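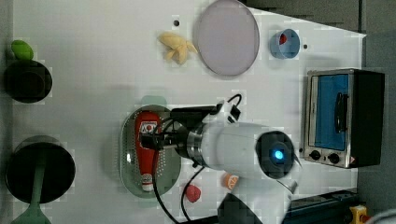 I have been trying to like solid shampoo since September. My hairdresser, Gleice Sampaio, put me on to a bar from Cordeiro, whose wrapper says the family has been boiling soap since 1884 and then says very little about hair. The first week I looked like I'd been lightly buttered. I do miss a squeeze container. Give me something shaped like that red ketchup bottle and I know where I stand: tip, squeeze, regret the amount. A bar gives you no such feedback. You rub it on your head and wait for news.

Gleice told me to rinse with vinegar. I did, for 2 weeks, and smelled like a side salad on the bus.
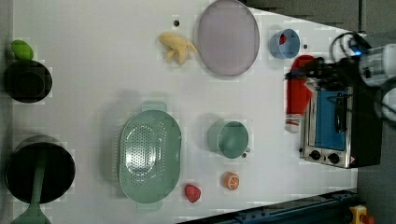

The vinegar did help with the waxy feeling, I'll give her that. Our water is hard enough to chew, and soap bars hate it. So I switched to the Fekar one, which isn't technically soap and lathers like it has something to prove. Rosemary and mint. It claims to last 127 washes, a number I admire for its confidence. Mine dissolved into a gray puddle in the dish by the third Sunday.

Elaine Cavalcanti at work keeps hers in a sock. I haven't asked follow-up questions, but her hair looks great, so I've set aside a sock.

Next up is the conditioner bar, same brand, lavender.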